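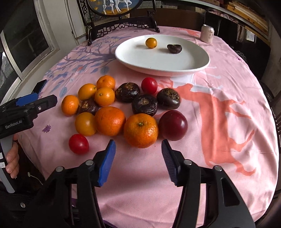
Photo: Teemu Toivonen / Dakis

We use cookies to remember your settings. Accept | Manage

# Grorkard Fruit Table

August 16, 2024, by Teemu Toivonen

Notes on the fruit sorting set, for anyone thinking of using it. Read these before you trust the labels.

## Contents

1,024 pictures of mixed fruit being moved between a table and a plate. Citrus, plums, tomatoes, and a dark wrinkled fruit that our labelers argued over.

## Labels

- `orange_small` covers every small citrus. I don't believe anyone can split tangerine from clementine by peel alone, whatever the Sutherland list claims.
- `dark_fruit` stays vague on purpose. An old one and a ripe one can look alike.
- `tomato` is filed as fruit. Complain to Jovlow.

## Known problems

The printed pink tablecloth confuses color-based sorting, and I doubt the January fix did much. 77 pictures still have disputed labels. "Ripe" was one person's opinion, so I dropped it in version 2.

Don't use this set to judge freshness.

© Dakis | Contact | Back to top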